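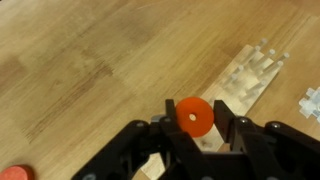

Tuesday, a bit after 8

Finish trials, batch four. Hardwax oil against the waterborne stuff, same boards as last time, planed back and sanded again. Laitinen wants an answer by the end of the week about what goes down in the Hillow reading room. Laitinen has wanted an answer by the end of the week since March.

Prep first. Went 80, 120, 150 on the trial boards and stopped there. Last batch I took two of them up to 220 to be fancy and the oil sat on top like a duck. Custódio told me this would happen. Custódio also told me the moisture meter was fine, so his record stands at one and one.

On the meter: it read 9.5 on the offcut by the door and 7 on the same offcut after I turned it over. Changed the battery. Now it reads 8 both ways, and I am choosing to believe it. If anyone has the little calibration block that came with it, please put it back in the yellow case. It is a small gray thing with two studs and it looks exactly like something you'd throw out.

Room at 73 degrees, humidity 52 percent. Write these down every time, please, all of you. The whole of batch two is useless because the column says "normal."

Board A, oil, one coat, buffed off after fifteen minutes. Even color, drinks it in fast at the end grain, a little dull by the knot. Smells like a salad.

Board B, oil, two coats thin. Waited overnight between coats on the last batch and got a nice low sheen. Will do the same again, so nothing to report until tomorrow except that I got some on my watch.

Board C, waterborne, three coats, light scuff between. First coat raised the grain as usual. Wet the board beforehand and knocked it back this time, which helped with the middle and did nothing for the edges. Second coat went on at 11:40. There is a roller line down the left third that I could see from across the shop, and also from the parking lot in my imagination. Leaving it alone to see if it levels.

3:15: it has not leveled.

Board D was supposed to be the Vamen sealer under the waterborne. The can is dated in a way that could be either a month or a batch number, and the contents had a skin on them you could have walked across. Strained it through a stocking filter, brushed out a test strip on scrap, and it dried with bits in it. Called it. New can ordered. Board D sits this one out, so the comparison everyone asked for will be missing the part everyone asked about.

Scratch tests on batch three while I waited. Coin, key, chair leg with a felt pad, chair leg without. The oil marks easily and wipes back with a dab of more oil and a rag. The waterborne shrugs off the coin and then takes the bare chair leg as a clean white line that will be there when we are all retired. For a reading room full of people dragging chairs I'd rather have the one you can fix on your knees with a rag, but I am not the one who will be on my knees. Somebody should ask whoever will be.

Coverage, for the quote: Hillow is 255 square feet less the hearth. Jomau's can says one thing and the Jomau data sheet says another, and what I measured on the boards agrees with neither. I'd order one can more than the optimistic figure and keep the receipt.

Rags: wet oily ones go in the metal bin with the lid and water in it. Found two balled up on the bench at lunch. They were only damp with water, as far as I could tell by sniffing, and I'd like to stop finding out that way. - If you are not sure, bin it.

Sander: the random orbit is making the noise again. It goes away if you tilt it, and tilting is how you get swirls, so use the other one until the pad's been replaced. The pad is in the drawer. The screws for the pad were in the drawer.

To do:
Second coat on B, first thing.
Third coat on C, with the new roller sleeve, washed and de-fuzzed with tape beforehand.
Ask Custódio what he did on the stair treads that came out so well. He says he doesn't remember. Look in his notebook, page with the coffee ring.
Send Laitinen something. Boards A and C side by side under the window, before noon, when the light is kind to both.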